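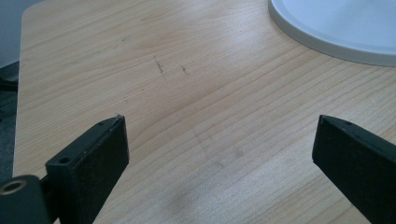 Chapter 4
Gathering Demonstrations by Hand

In this chapter
What counts as a demonstration, and where one starts and stops
Choosing tasks, rooms and surfaces
Working with a hand-held gripper
Keeping, trimming and throwing away
Exercises begin after Section 4.6

Chapter 3 ended with a policy that could copy a straight reach from a handful of made-up paths. It worked on paper and it was fun to write, but every example in it came out of a formula. Now we go and get real ones! This is my favourite part of the whole subject, and I hope that by the end of the chapter you will have a folder of recordings you made yourself, with all the wobbles and second thoughts that a human arm puts into even the plainest movement.

A demonstration, as we shall use the word, is one complete go at a task by a person, stored as a string of camera images together with the position of the gripper and the width of its opening at each moment. The person holds the gripper by its handle and does the job. The camera rides along on the same tool, so what it records is close to what a robot carrying the same fingers would see later on. There is no arm to program at this stage and no joystick to learn. You pick the tool up, you put a cup on a saucer, you put the tool down, and you have made a piece of training data.

The examples in this book come mostly from the Flumness collection, which Smaranda Chiriac and Othmane Chraibi put together over one long winter in kitchens, offices and a school dining hall. It holds 3,845 recordings, of which 2,109 survived the checks described in Section 4.5. Students are often shocked by that gap. I was too, the first time, and then I sat down and watched the rejected ones and agreed with nearly every decision.

4.1 Where does a demonstration begin?

Suppose the task is "move the cup to the plate". You press record, lift the tool, scratch your nose, approach the cup, grasp it, carry it, let go and back away. Which part is the demonstration?

The learner has no idea that the scratching was an accident. It treats every step as something worth copying. If a third of your recordings open with the gripper hovering over bare table while you decide what to do, the finished policy will hover too, and it may hover for ever, as each still image looks much like the last and the recorded action that goes with it is "stay where you are".

So we fix a start and an end before we record anything. In the Flumness work the rule was written on a card taped to each carrying case:

Fingers open and in view.
Hold still for one breath.
Do the task at an easy pace.
Let go, back off a hand's width, stop.

The one breath is there for trimming. It makes a flat stretch in the motion record which a short script can find and remove, and you will write that script in Exercise 4.3. Ghislain Després, who taught this material at Woston before I did, used to make his students say "breathe" out loud. It sounds silly in a full classroom, but their data was very clean.

4.2 Surfaces and backgrounds

A tabletop seems too dull to think about. Yet in a low, close view the table can fill most of the picture, and the thing you mean to pick up may be a small patch near one corner. Grain, scratches, smudges and reflected light are all in there with it, and the learner is free to make use of any of them.

Here is a case worth remembering. An early policy, trained on 30 recordings from a single table, did beautifully on that table and went astray on the one next to it. Silviu Dumitrescu found the cause by painting over parts of the input images and seeing when the behaviour changed. Covering the cup made little difference. Covering a dark mark in the wood made a great deal! The cup had been set down near the same mark every time, and the mark was easier to find.

The cure is variety, and variety is cheap if you plan for it. Turn the table. Swap sides with your partner. Put the plate where the cup was. Open the blinds for one set and close them for the next. When you move to a new room, change the objects as well, or the learner may tie the one to the other. We will put this on a firmer footing in Chapter 7 with a proper test on tables held back from training, but the habit should start now.

Do not clean the table first, by the way. Robots meet dirty tables.

4.3 Looking through the gripper's camera

Before your first session, spend a few minutes just moving the tool about with the live view open. Notice how much of the lower part of the picture the fingers take up when they are open, and how that changes as they close. Tip the tool forwards and see when the far edge of the table leaves the view. People tend to watch the object with their own eyes and forget the camera, and then the recording shows a grasp made on something that was out of sight the whole way in. A person can do that easily. A policy that has only the camera to go on cannot.

A good test is to have your partner watch the screen with their back to the table. If they can call out when to close the fingers, the camera is seeing enough. Florence Gagnon's group at Sutherland runs this test with every new operator, 12 grasps each, and swaps the pair over halfway.

Words to know

Demonstration: one complete go at a task, from the agreed start to the agreed end.
Operator: the person holding the tool.
Opening width: the distance between the inner faces of the two fingers.
Idle stretch: a run of steps in which neither the position nor the opening width changes by more than a set amount.

4.4 Setting the pace

Most beginners move too fast.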